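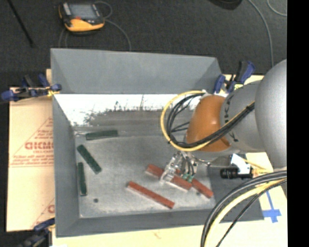
Irnbridge Picking Group, Planning and Perception

November 28, 2019

I keep hearing that bin picking is solved. Fine - then explain the glare on our bin wall to Illura, the segmentation package Meenakshi Tomar has been tuning since March. It reads that bright band as an edge, scratches included, and the planner believes it. Red blocks lying close together get merged into one long thing with a grasp point in the gap.

Over 700 logged attempts so far, and 468 went in with a pose I would sign off on. Ashok Khurana wants to retrain. I'd sooner mask the walls and see what is left to fix. The green blocks can wait. Shalini Rana has the replay tool running again, so I'll start with the two worst logs.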